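Home Contents A to Z Rivers Floods Winds Search About

Dretasel flood

The Dretasel flood was a flash flood on the River Istier, in the small market town of Dretasel and the villages above it, on an August afternoon within living memory. Two people died, 138 houses were flooded and the old stone bridge was lost. I've tried to keep this entry to what I can stand behind, but I grew up a short walk from the river and you'll probably hear that in places.

Name

Most people in the town just say "the water", as in "before the water" or "that wall went in the water". The wider district says the Dretasel flood, and the people of Vander, the village at the top of the valley, call it the Vander flood and get quite cross if you don't (fair enough, they had it first). Older papers sometimes call it the Istier disaster. I've gone with the name that's on the stone by the church, mainly so that people can find the page.

The river

If you visit in a normal summer you will wonder what all the fuss is about. The Istier is a thin, pretty, rather lazy thing by July, with ducks on it and gravel banks where children build dams. It starts in the high pasture above Vander, drops very steeply through a gorge, picks up a side stream called the Nedeljković brook just above Dretasel and then wanders off across the flat fields to the south.

The trouble is the gorge. Nearly all the rain that falls on the top of the valley has to come down through it, and the ground up there is thin soil over rock, so it doesn't soak up much. The brook is worse in its way. It comes in at almost a right angle, and when both are high the brook water shoves straight across the river and piles up against the far bank, and the far bank is where somebody decided to build the market square. I used to stand on the footbridge as a boy and watch the two colours of water refusing to mix, the river greenish and the brook brown as tea. I can't say I learned anything from it at the time.

The town had been flooded before. There are marks cut into the side of the mill, most of them at knee height, and everyone treated them as a sort of curiosity. Spring floods from melting snow came up slowly and you had a day or so to carry the carpets upstairs. A flood in August was something people didn't have in their heads at all.

The storm

The morning was hot and very still. People I've spoken to remember flies, and washing that wouldn't move on the line. Cloud built up over the pastures from late morning, and by early afternoon there was thunder at the top end of the valley, though in Dretasel itself the sun was still out and the market was packing up as usual.

What made it so bad was that the storm sat still. Ordinarily a thunderstorm in these parts drifts off east and drops its rain over several valleys. This one had hardly any wind to push it along, and warm damp air kept feeding in from the plain below, so fresh cloud kept growing on the same spot as the old cloud rained itself out. Weather people talk about a "back-building" storm, and I think it's one of their better phrases. It does sound like builders who won't leave.

The gauge at Vander was looked after by Gorazd Obradović, the schoolmaster, and he went out in the thick of it to empty it because he could see it would overflow. Thanks to him we have a proper figure for the rain, which was 138 millimetres. (Yes, the same number as the houses. It catches everybody out, and I've seen at least one leaflet where it was "corrected" on the assumption that somebody had copied the wrong line. Both are right, I've been through the gauge book and the council's list.) Most of it fell in two hours. His entry for the day is in pencil and very neat, apart from a big smudge over the time of the second reading, so the exact minute when the heaviest burst started is still argued over by people who enjoy that sort of thing. I'm one of them, I'm afraid. I think it was a little before three.

The flood

Vander went under first, or the lower lane of it did. The road out was cut almost straight away and so was the telephone line, which ran on poles beside it, and that's the reason no warning got down the valley. Obradović is said to have tried to ride down on a bicycle and turned back at the first bend. I've always wanted that story to be true and I've never found it written down anywhere, so treat it with care.

In the gorge the water picked up timber. There was a sawmill with cut logs stacked by the bank, and those went, and a good many standing trees went with them. They jammed at the narrow place under the old bridge at Dretasel and for a while the bridge worked as a dam. Water backed up behind it and spread sideways into the market square and the lanes behind. In the square it was more than three metres deep at the lowest corner, by the chemist's. My grandmother was on the stairs of the house opposite and she talked about the noise more than the water, a sort of grinding like furniture being dragged about in a room overhead.

Then the bridge gave way. The level in the square dropped quickly, but everything that had been held back went down into the lower town in one go, and it was in the lower town that both of the dead were lost. I know their names and so does everyone in Dretasel, but the families have asked for them to be left off web pages and I'm happy to go along with that. They're on the stone.

By evening the rain had stopped and there was, I'm told, a really lovely sunset.

Damage and clearing up

The houses counted in the council's list are those where water got above the ground floor, so cellars alone weren't included, and nor were barns or shops with nobody living over them. You could easily argue for a bigger number. The mill survived, marks and all. The chemist's had to be pulled down, along with most of the row beside it, and the gap is now the little car park where the bottle banks are.

Mud was the great misery. It was fine and grey and it got into clocks and between the pages of books and behind skirting boards, and people were still finding it years later when they moved a wardrobe. Bedding was thrown out by the cartload. Schools and chapels across the district sent boxes of clothes and crockery, and there are still plates from that collection in use in the town, all odd ones, which is how you can tell a Dretasel kitchen.

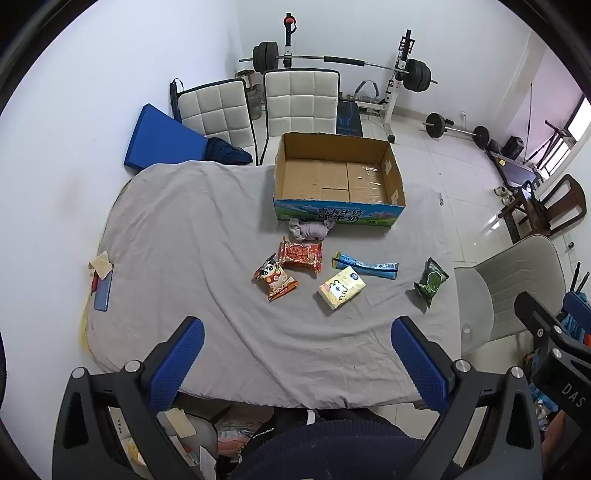 Money was slower to come than plates. Hardly any householders were insured against flooding, and those who were found that their policies talked about "rivers overtopping their banks" and said very little about a river that had come down the high street behind a raft of logs. The arguments ran on for two winters. A relief fund paid for stoves and windows and was, by all accounts, run very fairly, though I did once meet a man who was still annoyed about a stove.

The new bridge

The replacement is a single flat span with no piers in the water, so there's nothing for timber to catch on. It's plain concrete and a lot of people hated it. I rather like it, but I never knew the old one except from postcards. The approach on the market side was raised, and that's why you go up a hump to get to a bridge that doesn't look as though it needs one.

Upstream there's now a timber catcher, a row of steel posts set across the river bed at the mouth of the gorge. It gets cleared every autumn. The sawmill was allowed to reopen on condition that it stacked its logs well up the slope, and it did so until it closed for good.

Warning system

This part is still changing, so please check with the town if you need it for anything serious. There are automatic gauges at Vander and halfway down the gorge, and a siren on the school roof. The siren is tested once a month at midday and visitors do sometimes bolt out of the café. The way it's meant to work is that a fast rise at the gorge gauge sets off the siren without anyone having to ring anyone, as the ringing was what failed before.

It has gone off in earnest just the once that I know of. The river came up to the edge of the square and stopped there. Everyone had gone up to the church and stood about in their slippers, and the general feeling was that it had been a bit of a nuisance and a very good thing.

Disagreements

There are a couple of points where the sources don't agree. The older local history has the bridge collapsing after dark, which can't be right, as there are people alive who watched it go and it was plainly daylight. It also puts the log jam at the mill and not at the bridge. I think the writer mixed up the flood with a much earlier spring one that did block the mill race.

The other question is whether the brook mattered. Vander people say all the damage came down the gorge. Dretasel people, me included, tend to blame the brook for throwing the water into the square. Nobody was measuring the brook that day. A small gauge has been put on it since, and if we get another wet summer we might finally have something better than opinions to go on.

See also: Istier gorge; Vander; Nedeljković brook; August thunderstorms; Timber catchers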